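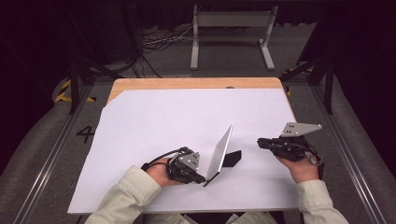 Department of Craft and Material Studies, Paper and Surfaces Group

Figure 1. A wooden table with a large sheet of white paper laid over most of it; a strip of the wood is left bare along the far edge.

3.2 Covering the table

Readers who have spent any time in a shared workroom will know how quickly a good table picks up a history of its own, and it was this slow gathering of scratches, rings and glue spots that first drew us to the humble matter of table paper. In the workrooms at Simard, where most of our visits took place, the tables are covered at the start of the day and stripped at the end of it (a habit so old that the people we spoke to were rather surprised to be asked about it!). Figure 1 shows the usual arrangement, in which a single large sheet covers most of the top and a little of the wood is left showing.

We compared two papers. The first, sold as Draltex, is a smooth, fairly heavy sheet that lies flat almost as soon as it is unrolled. The second, Prultar, is softer and cheaper, and several of our makers were fond of it for the very simple reason that a pencil moves so nicely across it. Each paper was left down for 24 hours before anyone was asked for an opinion, as we had found in our earlier visits that fresh paper is judged mostly on its curl.

Opinions were warmer and more varied than we had expected. Aivar Zariņš, who kindly read a draft of this section, felt that we had been unfair to the softer sheet, and reminded us that a paper which tears easily is also a paper which folds easily into a bin. We have taken his point, and the scores for clearing up are now given separately from those for wear.

One small matter remains open. Our makers disagreed, sometimes quite cheerfully and at great length, over whether the sheet ought to be taped at the corners. Those who cut card with a knife wanted tape, while those who painted preferred to be able to turn the whole sheet as they worked. We return to this in Section 4, together with the notes on edge wear.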